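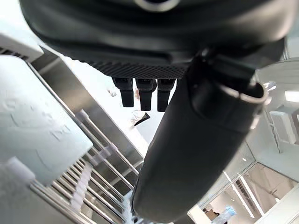 I have spent most of May teaching a robot to do things I can do without thinking. My job is remote operator at Kullach, on a project called Ritia. I move my hands, the robot moves its hands, and every attempt gets saved so a model can learn from it later.

When I started I assumed the hard part would be the controls. Those took me 2 mornings. What took longer was learning to move in a way that is useful to copy. At home I grab a cup from whatever side I happen to be on, and I change my mind halfway. Do that on the arms and you get a recording with a wobble in the middle, and the model learns the wobble too.

So now I have habits. I stop before I close the fingers. I come in from the same side until I'm told to vary it. If I miss, I back all the way off before going in again - a small correction looks like twitching when you play it back.
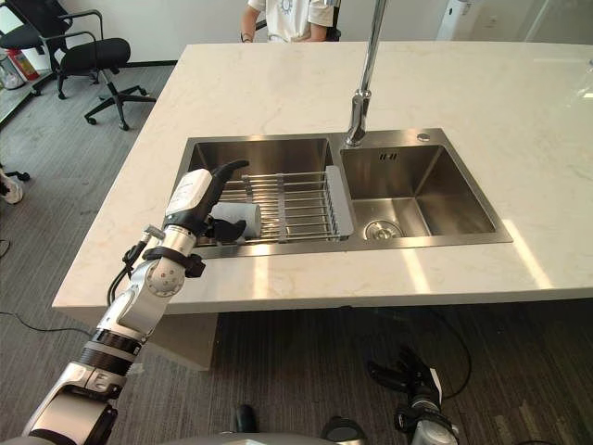
*2 min read*

The sink is the station I get asked about most. It has two basins, and the drainer rack sits in the left one. A white cylinder lying on its side on that rack is harder to grip than it sounds. The fingers have to curl around it without pushing down on the rods, and I can't feel the rods. I go by sight and by how far the fingers have closed.

The other arm stays low, in front of the island, when I don't need it. I used to let it drift. Both arms get recorded, though, so drifting counts as something you taught it. I had to redo 9 attempts over that in my first week.

We are at 589 saved attempts on the sink tasks. The Morovix software marks each one keep or discard, and I can add a note. My notes are short: "slow close," "hit rack," "good." I mark my own work harder than the reviewers do. They sometimes keep the ones with a fumble if the recovery is clean, and I've stopped arguing.

My shoulders are sore by 3 in the afternoon. The Tarawneh controllers are light, but holding anything out in front of you for that long adds up. I take a break every hour now and do the fiddly grips before lunch.

Next we move on to turning the cylinder upright and setting it on the counter. I tried it once at the end of a shift and dropped it, so I'll start on that fresh in the morning.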